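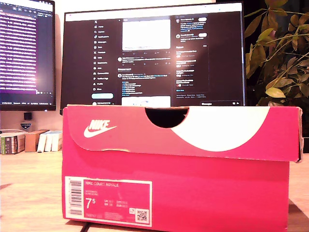
Shoe collection points return to Tikau as school scheme widens

A scheme that passes on outgrown school and sports shoes will open at 6 collection points across Tikau in October, after the town council agreed to let it use library buildings outside lending hours.

The Stivamel Shoe Exchange began two years ago in a spare classroom at Lund Road Primary School. Parents left trainers, football boots and black school shoes on a trestle table and took away whatever fitted. Last school year it handed out 1,529 pairs, most of them in children's sizes, and ran out of the most common ones before the spring term ended.

Sofia Lazaridis, who runs the exchange, said demand had gone well past what one school could manage.

"We had families coming from the other side of the river on two buses," she said. "Some of them got here and there was nothing left in a size 2. You can't ask people to do that trip twice."

Under the new arrangement, shoes can be dropped off at the central library, the three branch libraries, the leisure centre on Quay Street and the original site at Lund Road. They will be sorted at the school and sent back out to whichever building has run short. Families do not need to show proof of income, and there is no limit on the number of pairs a household can take, although organisers ask people to leave winter boots for those who need them until the end of November.

The council has given the exchange 900 pounds towards shelving, printing and van fuel. Nikola Mazurek, the councillor for the harbour ward, said the sum was small but that the use of the buildings was worth a good deal more.

"The libraries are heated and staffed already, and people know where they are," Mazurek said. "All we have really done is unlock a cupboard in each one."

The question of storage took up most of the discussion at the council's meeting. Library staff had raised concerns about loose shoes being left in entrance halls, where they would be in the way of pushchairs and wheelchairs. It was agreed that each building will have one set of shelves, away from the main doors, and that donations should come in pairs, tied together by the laces or in a closed shoebox with the size written on one end.

Boxes have turned out to be the hardest thing to get hold of. Few families keep them, and bags tend to split or get mixed up when they are stacked. Polyxeni Zervas, who looks after sorting at Lund Road, said she would be glad of empty boxes even from people with no shoes to give.

"Any make, any colour, and it doesn't matter if the corners have gone a bit," she said. "If the lid still goes on, we can use it. Please cross out the old size if it isn't the right one. We had a pair of toddler sandals go out last year marked as a men's 9."

The local shoe shop Tadetti has offered to save its empty boxes for the scheme and will also put a measuring gauge in each of the libraries. Emiliano Bermúdez, the shop's manager, said many children who came in were wearing shoes at least a size too small, often without their parents knowing.

"They don't always complain, the little ones," he said. "They just curl their toes up. It only takes a minute to measure both feet, and you should do both, as they are often different."

Bermúdez will hold a short training session for library staff before the points open. He said the shop did not expect to lose trade. Most customers who used the exchange still bought at least one new pair a year, he said, usually for the start of the autumn term.

Not everyone at the meeting was in favour. One resident asked whether worn shoes could harm growing feet, a point that has come up before. Chrysoula Chrysikopoulos, a foot specialist who advises the exchange, told councillors that the main things to check were the heel and the sole. A shoe that leans to one side or has worn smooth under the ball of the foot should not be passed on, she said, but a pair worn for one season and then outgrown was usually fine.

The exchange already turns away shoes with holes, broken fastenings or badly worn heels. Those go to a textile recycler, which pays a small amount by weight. Football boots with missing studs are accepted as long as the fittings are sound, and the school keeps a jar of spares.

Organisers have also asked for more adult sizes. Older pupils often move into them by the age of 12 or 13, and Lazaridis said teenagers were the group the scheme had served least well so far. A separate shelf for sizes 6 and up will be tried at the leisure centre first - staff there said they were often asked for spare trainers by young people who had turned up without any.

The exchange is looking for 100 more pairs of black school shoes before the points open, along with indoor PE shoes with pale soles, which several schools in the town insist on for their sports halls. Wellingtons are welcome all year. High heels, slippers and ice skates cannot be taken, the last because of the blades.

Donations can be left during normal library opening hours. Shoes can be collected from 4pm to 6pm on school days, when a member of the exchange will be at each site to help with sizes. At the leisure centre collection runs until 8pm. Lund Road will stay closed to visitors during lessons, and anyone calling there should use the side gate by the bicycle sheds.

The council will look at the arrangement again in the spring, when it will decide whether the shelves can stay for a further year.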